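Workshop Tips: Recording Block-Stacking Examples
Govwood Shared Workshop, Bench Guidance
Revised April 3, 2026

These tips apply to all members who record stacking examples for the Clusteo learning system. They supplement the general bench rules and do not replace them. Members who have not completed the arm safety orientation may observe but may not operate the equipment.

Preparing the table

Wipe the tabletop with a dry microfiber cloth before each session. Spray cleaners leave a film that dulls the surface and should be kept for the end of the day. Tape backing, foam crumbs and paper scraps belong in the bin under the bench.

Keep the lighting the same from the first example to the last. Close the blinds and use the overhead panels only. If the blinds must be opened for any reason, finish the current example, stop, and begin a new session folder.

Cubes with chipped corners or worn color should be returned to the parts drawer and replaced from the sealed bag. Do not touch up a cube with marker or paint.

Recording the stack

Each session consists of 25 examples. Set the starting positions by hand, and move the cubes to new spots between examples. Examples that all begin from the same layout are of little use in training and will be returned to the operator.

Bring the cube in from above at a slow, steady speed. Lower it until it meets the cube beneath, open the jaws, and raise the arm straight up before moving to the side. A cube that is turned a little in the jaws may still be placed. Complete the motion as usual and leave the correction, if one is needed, in the recording.

If the tower falls, do not reach in. Let the recording run for 2 seconds, end it, and mark it as a failure. Failed examples are kept in a separate folder and are used.
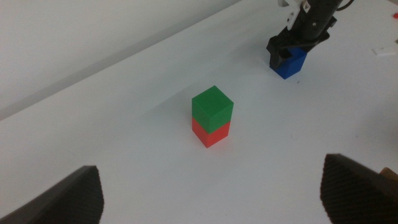
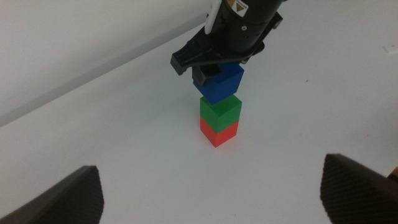
Blue cube in the jaws, with green on red on the table.

Camera and gripper care

Check the small wrist camera before the first example and again at the halfway point. Fingerprints on the lens should be removed with a lens tissue. Shop towels will scratch it.

Inspect the ridged finger surfaces for lint and dust. A soft toothbrush, used dry, clears the grooves well. Solvents are not permitted on the fingers under any circumstances.

Cables should have enough slack for the full reach of the arm. Run the arm slowly to each corner of the work area once, with recording off, and watch the cable as it moves. Replace any clip that has opened.

Naming and saving files

Use the operator number, the bench number and the example number, in that order, separated by dashes. Do not add notes to the file name. Notes are entered in the log sheet, which has a column for them.

Copy the session folder to the Brarkesico drive before shutting down the bench computer. Local copies are erased after 6 days. Members using the Valtonen bench must also export the joint log, as that bench does not save it automatically.

Ending the session

Return the arm to its rest position and switch off power at the wall. Count the cubes back into their tray and sign the log sheet. Report a missing cube the same day.

Bench reservations open on the first of each month. The February schedule remains posted by the door for reference until the new board is installed.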